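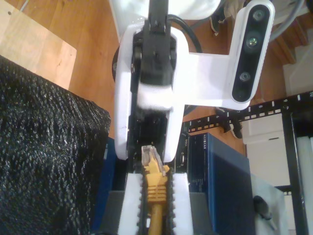 What is a patch cable?

A short length of network cable with a plug already fitted at both ends, used to join one piece of equipment to another close by.

Patch cable (also patch lead, network lead, Ethernet cable, or in my house just "the yellow one")

I've kept this entry going for years now, and it's the one I get the most letters about, so I've given it a good going over. Last revised July 30, 2021.

The name is older than computers. Telephone operators patched one line to another with a cord, sound engineers did the same with theirs, and when office networks came along the word was simply carried over. Inside the jacket you'll find eight thin copper wires, twisted together in four pairs. The twisting matters more than it looks! It keeps the signals in one pair from leaking into the next, and the better grades of cable tend to be twisted more tightly.

The plug

Nearly everybody calls it an RJ45. Purists will tell you (at length, I've been on the receiving end) that its proper name is 8P8C, for eight positions and eight contacts, and that the real RJ45 was a telephone arrangement that hardly anyone ever used. I say RJ45 and so does every shop I've been in. It's usually clear plastic, with a springy tab on one side that clicks into the socket and holds the plug there. That tab is the weak point of the whole business. Drag a bare plug backwards through a tangle and the tab catches, bends back and snaps, and after that the lead falls out whenever someone walks past.

The boot

The boot is the soft sleeve where the cable meets the plug. It stops the cable bending too sharply at the joint, and the ribbed sort gives you something to get hold of as well. Some boots have a little hood over the tab – lovely in a drawer, a nuisance in a crowded switch, where you can't get a fingertip under it.
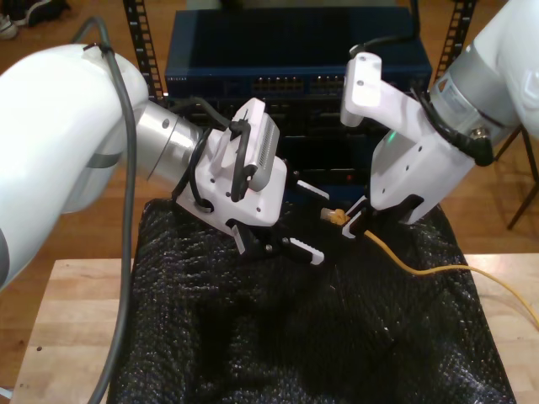
If you fit your own plugs, the boot goes on the cable first. I've forgotten this more often than I'd like, and once you've crimped the plug there is nothing for it but to cut it off and begin again. Vusumuzi Maluleke, who taught me crimping in the back room at Wollero one very cold February, made me do 17 in a row before he'd let me near anything that mattered, and 2 of those worked.

Colour

The colour of the jacket has no fixed meaning at all. Blue and grey are everywhere, and yellow is popular because it shows up so well on a dark surface. Plenty of workplaces make up their own scheme. At Wollero yellow was for the test benches and red was hands off, but at Limsakul, where I went next, red was for the printers, and I spent my first week afraid to touch them.

Straight and crossed

Most leads are wired the same way at both ends. A crossover lead swaps some of the pairs over, and you once needed one to join two computers directly. Modern equipment generally sorts that out for itself, so the old crossover leads lie about in boxes causing confusion. Mine have a bit of tape on them.

Storing them

Coil them loosely in the direction they want to go, and use a hook-and-loop strap in place of a tight cable tie. I hang mine on pegs by length.

See also: crimping tool; patch panel; strain relief; switch.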